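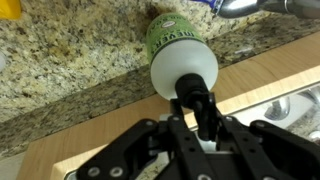

Chapter 4
Wiping Down: Counters, Sprays and the Order of Things

My first paid cleaning job was a set of vacation apartments called Flaltlow, and I was let go after 19 days. I had been spraying everything. I sprayed the counter, the faucet, the toaster, the window over the sink and once a bowl of lemons, and then I went around with one cloth and moved the wet from place to place until it dried in stripes. The woman who ran the place, Hatsue Sakai, walked me over to the kitchen window, bent down until her eyes were level with the countertop, and told me to do the same. I have never forgotten what the stone looked like from down there! Swirls, streaks, crumbs glued in a row along the backsplash.

I bend down like that in every kitchen I clean now, and by the end of this chapter I hope you will too.

In Chapter 3 we worked dry. We picked things up, put them where they live, shook out the toaster tray and swept the floor last. Now we get to bring in water and cleaners, and I know a lot of you have been waiting for this part (the students in my evening class always have the bottle in their hand before I've finished calling the roll). Please hold on a little longer. Most of what goes wrong with a countertop goes wrong before anyone squeezes a trigger.

What you will learn in this chapter

How to tell what your counter is made of, and what it can't stand.
How to read the label on a spray cleaner, including the small print on the back.
How to fold a cloth so you get several clean faces out of it.
How to work from the back edge to the front without leaving a line.
What to do with rings, grease and dried egg.

Words to know

Dwell time: how long a cleaner has to sit on a surface before you wipe it. It's printed on the label of most disinfecting products and it is longer than you think.
Sealer: a treatment that soaks into stone and slows down stains. Sealers wear off.
Etching: a dull mark left in stone by something sour, like vinegar or lemon juice. You can't wipe it away.
Buffing: the last pass, with a dry cloth.

Start with the surface

Granite is tougher than people fear and fussier than people hope. The speckled kinds are also very good at hiding things. A plain white counter tells on you at once, but on a busy pattern you can lose a whole spoonful of spilled sugar and only find it with your sleeve. So I feel for dirt as much as I look for it. Run your dry palm slowly over the counter before you start – grit, stickiness and that slightly tacky film that drifts over from the stove all feel different, and each one wants different handling.

Marble and limestone need more care than granite does, and we'll give them their own section. Laminate is easygoing as long as you keep water out of the seams. Butcher block I treat almost like furniture.

Then the bottle

I keep 2 bottles in my kit, one for glass and one for everything else, and I read the labels on both again every time I buy a refill. Recipes change. Look for three things: the surfaces it's meant for, the surfaces it warns you away from, and whether it has to be rinsed. If the counter is where you roll out dough, that last one matters a great deal.

And never mix. Bleach and ammonia together make a gas that can put you in the hospital, and bleach with vinegar is no better. My old teaching partner, Aino Oksanen, used to write this on the board at the start of every single class and leave it there until everyone went home.

Spray the cloth when you're near an outlet, a stove knob or food. Spray the counter when you've got a wide open stretch and something dried on that needs to soak. Either way, use less than feels right. Extra cleaner is the most common reason for streaks, and you'll spend twice as long chasing them.

Before you read on

Go into your own kitchen, or the one at work, and clear an arm's length of counter. Get your eyes down level with it, with the light coming toward you from a window or a lamp. Write down what you see, then feel it with your palm and write that down too. Keep the page. We'll use it again in Section 4.2, when we get out the cloths and start folding.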